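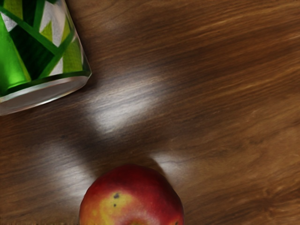
Hayat wants to know when one of these things will clear a kitchen table without somebody standing next to it, and told me so on the last call. Fair question! The short answer for this report is no, not yet, though we're a good deal closer than we were in May, when I was mostly writing to you about software licenses.

December 30, 2022
Progress report to Drandia, household chores project

So, where we are. Nearly all the work this period was in simulation. The table-clearing task now runs start to finish: find the thing, pick it up, put it where it belongs (fruit goes in the bowl, glasses go by the sink), come back for the next one. I rebuilt the rendered tabletops with a shiny wood finish and strong light, and I wish I'd done it sooner. Our old tables were flat gray and the vision model loved them. Put an apple and a patterned green glass on polished wood and it gets a lot less sure of itself.

I ran 50 full trials on the new tables. The arm cleared everything in 30 of them. Of the ones that failed, most came down to the glass – either the grip closed too high, or the model took a bright patch on the wood for part of the rim and reached for that. Apples are much easier. They roll if you bump them, and we lost 6 trials that way, but the grasp itself is pretty solid now and I've stopped fiddling with it.

Speed is still bad. I know you asked for a number on this and I'd like to hold it until the planner is fixed, because right now the arm stops and thinks between every object and the timing would only tell you about the stopping. Any grown-up with a free hand would be done and onto the dishes.

The shop-floor side is thinner. Narkerside gave us the list of chores they'd hand over first, and it's nearly all tidying: putting returned items back in bins, wiping counters, straightening shelves. I was expecting more lifting. Bins look doable with what we have. Wiping I haven't touched, and I'd rather say so now than have it turn up as a surprise later.

Money is on plan except for computing time, where I went over. The new lighting makes every render slower and I didn't budget for it. I've moved some of the travel line across to cover it (the trip to Noltidis can be a video call).

For the next period I have 3 things down:

- Get the glass grasp working from more than one angle, with clear and patterned glasses mixed together.
- Fix the planner so it picks the next object while the arm is still moving.
- Start the bin task for Narkerside, in simulation first.

Real hardware comes after that. I'd like your okay on the bench space before I book anything – the form is in the shared folder and just needs a signature.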